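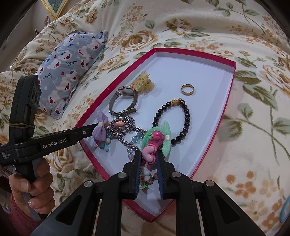

Tristthorpe Manipulation Group / Faults and Incidents

Thread: Iltico pair, chain pulled taut between grippers, no stop

shimstock
Posting this before the bench is used again. During the afternoon run on the Workneh bench the two Iltico arms took hold of the same tangled chain and separated. The left gripper should have opened before the right one lifted. It didn't open in time. The chain went taut, the left wrist deflected visibly, and neither controller stopped. I hit the e-stop. A few links opened and a bead went across the room. No injury, but my face was closer to the bench than it should have been.

Task is the box-lid sort: watch, ring, black bead bracelet, hair accessories, chain. The policy was trained on the hand-held two-gripper set. The arms were running at the normal bench speed. Torque limits were at the values we have used since March.

Log is in the incident folder. Bench is tagged out.

kelvin_clip
Were the torque limits loaded? After the last controller update the left arm came up on defaults once.

shimstock
Loaded. I read them back from both arms after the stop. Peak on the left wrist stayed under the limit for the whole event, so as far as the controller is concerned nothing happened.

kelvin_clip
Then the limit is wrong for this task. It was set for picking up hair clips and a watch. A chain held at both ends is a closed loop through two arms and neither one sees the total. I would halve it and move on.

rollover_w
Halving it hides the problem. The question is why the right arm lifted early. I went through the training side this morning.

Fistetel merges the left and right streams by timestamp. The acceptance check rejects a recording when the offset between the two sides exceeds 80 ms. The raw set has 1,957 recordings and 1,896 passed. I lined up the accepted ones by hand on a contact event (both grippers touching the same item) and found a batch where the right side leads by a constant 58 ms. Inside the limit, so it passed. All of that batch is the chain portion of the lid task.

So the policy learned handovers in which the right hand moves slightly before the left hand lets go. On a clip this costs nothing, the clip slides out of the pad. On a chain it doesn't slide.

kelvin_clip
58 ms at bench speed is a few millimeters of travel. That doesn't open links.

rollover_w
It does if there's no slack. Look at how the chain sits in the lid. It's bunched, with beads caught in it, and half the demonstrations grab it close to the tangle with both grippers. 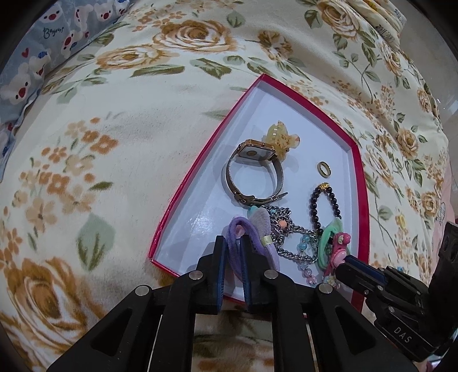
When the grasps are close together, the free length between them is short and a few millimeters is the entire margin. After that the left gripper is holding against the right arm, and the left side's release is conditioned on the wrist being near where it was in training. With the wrist pulled off position, the release doesn't get triggered. That part matches the log: the open command never comes, it isn't late.

shimstock
Confirmed on the log. No open command on the left between first tension and e-stop. I had written "didn't open in time" above, correct that to "didn't open."

padwear
Second cause worth ruling out. Those ribbed pads hold chain links much better than they hold plastic. If the pads on the arms are the newer set, grip on a chain is higher than anything the old torque values were tested with. When were they changed?

shimstock
Not in the bench book. I'll check the parts drawer for the old ones.

kelvin_clip
I accept the offset finding. I still disagree that the limit is a side issue. You can fix the timestamps and get a perfectly aligned policy that one day grabs a knot from both sides anyway. The demonstrator feels the tension and lets go. The arm has no such channel. The stop has to live in the controller, below the policy.

rollover_w
Agreed on the last sentence. My objection was to calling it done after a number change.

shimstock
Current state:

Batch with the constant offset is pulled from the training set. rollover_w is re-merging it from raw with alignment on contact.
Fistetel check changed from a single threshold to threshold plus a test for constant lead across a batch.
Left and right wrist torque now compared in one process. Opposing load above the set value opens both grippers. Tested with a spring scale between them, trips in both directions.
Chain is out of the lid for powered runs until the retrained policy has been through dry runs with string.
Screen goes back on the front of the bench. It was off because it reflects into the cameras. It stays on.

Old pads were in the drawer, so the arms do have the new set. No date on the bag.

padwear
Then please repeat the spring scale test with the old pads before anyone signs off the trip value. I can bring the bench scale over at 4.

shimstock
4 works. Tag stays on until then.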